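Right, I've been threatening to do this for weeks. A thread about natural dyeing, and specifically about what I've learnt from trying to get a decent red out of madder root in a very ordinary flat. Long one, get a tea.

Background for new people: I knit, I've knitted since school, and last spring Mehwish Bajwa lent me a dye book with half its pages stained orange. I read it in two evenings and then boiled some onion skins. That was that.

Onion skins are the best possible start, by the way. Free, no smell to speak of, and you get anything from pale straw to a proper burnt gold. I've got a hat in it. People ask about the hat!

But I wanted red. Everybody wants red eventually. And the plant for red, if you live somewhere damp and can't face beetles, is madder.

Madder is a scruffy thing. Sprawling, scratchy stems that cling to your sleeves, tiny yellowish flowers you'd walk straight past. All the good stuff is underground, and you need to leave it for 3 years before digging. I have not got 3 years, so I bought mine dried.

First lesson: heat. Madder has several colours in it and the browns come out if you get it too hot. I simmered my first batch merrily like soup and got brick. A nice brick! But brick.

Second batch I kept it just steaming, lid on, thermometer clipped to the side, and sat next to it with the radio for most of an afternoon. That one came out a lovely soft coral and I did a small dance.

Third lesson (I've skipped the second, it was "don't use your good sieve"): water matters far more than I expected. We've got very soft water here in Praltside. Madder likes it hard. A spoonful of chalk in the pot and the colour went from coral towards something you could call red without blushing.

Shewit Beyene, who lives over the hill where the kettles fur up in a fortnight, gets a deep tomato red from the same bag of root with no chalk at all. I've seen it. I'm very happy for her.

Mordants, briefly. It's the bit people get nervous about. A mordant is the stuff that helps the dye hold on to the fibre. I use alum for everything. You weigh your wool dry, work out the alum from that, dissolve it properly in hot water and let the wool sit overnight.

Weigh things!! I can't say this loudly enough. I went by eye for months and could never make the same colour twice. Then I got a cheap kitchen scale and a notebook and it all got so much more fun, because now when something good happens I can do it again.

My standard pot at the moment: 200 g of wool, the same weight of dried madder, root soaked overnight in a bowl. First water poured off and kept in a jar, as there's a lot of yellow in it and it makes a sweet peachy shade on its own.

Cotton is another story. I did some old white pillowcases for cushion covers and they need a tannin bath before the alum or they just sulk. Oak galls if you can get them, strong tea if you can't. Tea dulls everything slightly but I quite like it.

A few of you asked what I do about washing, and whether dyed things have to live apart from everything else forever. No! But for the first few goes, yes, and I rinse by hand until the water's clear before anything gets near a machine. 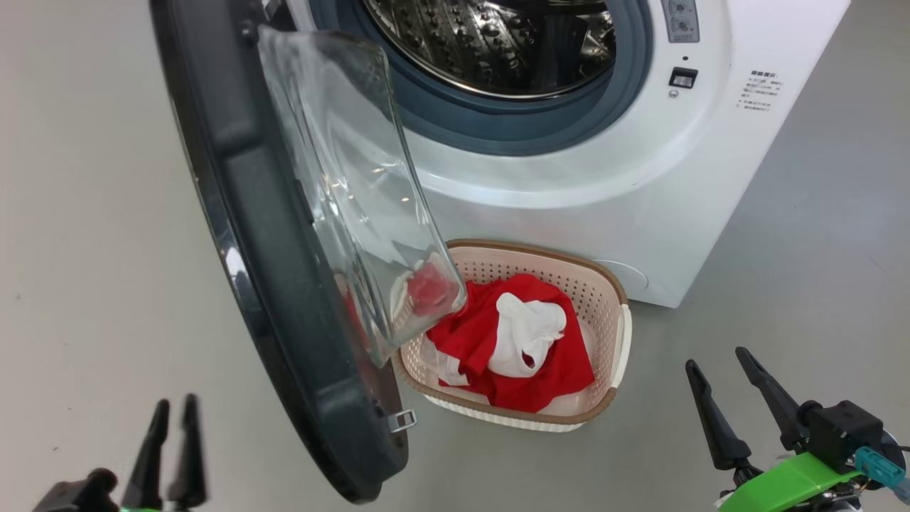

Laundry day, door open.

For wool I never use the machine at all. Cool water in the sink, a bit of plain wool wash, squeeze (don't wring) and roll it up in a towel. Then flat on the rack, out of the sun.

For cotton, cool and gentle with a liquid that says it's pH neutral. Madder shifts if you give it anything too alkaline - I put one sample through with ordinary powder to see, and it turned distinctly pink. Pretty, but not what I'd spent two days on.

Do a test strip. Snip a bit of your dyed yarn, knot it round a bit of white cotton, wash it in a mug of warm water and see if the white picks anything up. Takes five minutes and has saved me a whole cardigan's worth of grief.

Light test too. I wind yarn round a piece of card, cover half with foil and tape it to the kitchen window. The madder ones have been up since March and I can hardly see the line. The beetroot one faded in a week. Beetroot is a liar, please stop dyeing things with beetroot.

The other thing I adore about madder is that the pot just keeps giving. First bath red, second coral, third a sort of apricot, fourth the colour of the inside of a shell. I've got four skeins lined up on the shelf in order and I keep going in to look at them.

You can also tweak it at the end. A pinch of iron in warm water takes it to plum and then, if you're greedy, to mud. I've made mud. Count to twenty and take it out, you can always put it back in.

Sem Prins sent me a photo of a shawl border done with iron-dipped madder next to plain, and the two together look so good that I've ripped out half a sleeve to copy the idea. No regrets, or only small ones.

Safety bit, quickly. Separate pots that never go back to food, a mask when you're spooning powders, window open, gloves. My dye pot came from a charity shop and has a big red D painted on the lid so that visitors don't make pasta in it.

Next up is weld, for yellow, and if that works then a bit of indigo over the top for green. Ciarán Heffernan has offered me a corner of his allotment to grow the weld in, and I've been warned it seeds itself absolutely everywhere. I said yes before he'd finished the sentence.

If you've got hard water and a spare bag of madder, please try it without chalk and show me what you get. Wool, cotton, string, whatever's in the drawer. I want to see all of it.

Oh, and for whoever asked about the hat: it's a plain ribbed beanie, 4 mm needles, no pattern, I just kept going until it fitted. The gold is brown onion skins, second bath.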